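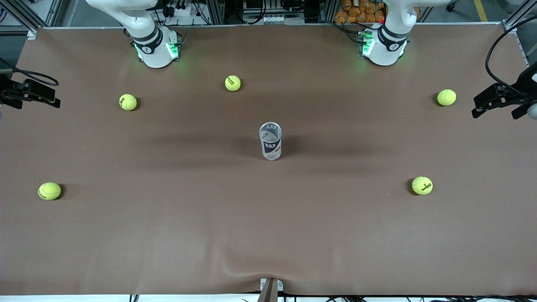
Work surface with brown paper cover, April

Ticket 2215
Category: Strength equipment, cable row station
Location: Brumska Fitness Center, lower level
Submitted by: Trí Diệp, floor supervisor
Priority: Normal
Status: Closed

Issue reported
Members report that the seated cable row does not return smoothly during the last part of the movement. The handle hesitates, then drops suddenly, and the weight stack lands hard. The fault is present at light and heavy settings. Two members training the upper back have asked to be moved to the pulldown station until the matter is resolved.

Equipment details
Manufacturer: Rullow
Model: Row 399
Service provider: Sakalauskas Equipment Service

Response, 9:40 a.m.
Please place an out-of-service sign on the station and remove the selector pin. Inspect the full length of the cable for broken strands or swelling of the outer coating, and confirm that both guide rods are clean.

Reply from site, 11:15 a.m.
Sign placed and pin removed. No broken strands found. The coating is worn near the lower pulley. The left guide rod is dry and has a gray residue along the upper half. The lower pulley can be moved from side to side by hand.

Response, 1:05 p.m.
Side movement at the lower pulley indicates a worn bearing. A replacement pulley and a cable set from Lolik have been assigned to this ticket. The station must remain closed until both parts are installed. Do not use household oil on the guide rods.

Technician notes
Lower pulley and cable replaced. Guide rods wiped down and treated with silicone lubricant. Cable tension adjusted so that the top plate rests fully on the stack. Tested with 10 slow repetitions at the lightest setting and 10 at the middle setting. Return was even in both tests.

Follow-up
Row station reopened to members. Site to check cable tension after 900 cycles on the counter and record the result under the same ticket number.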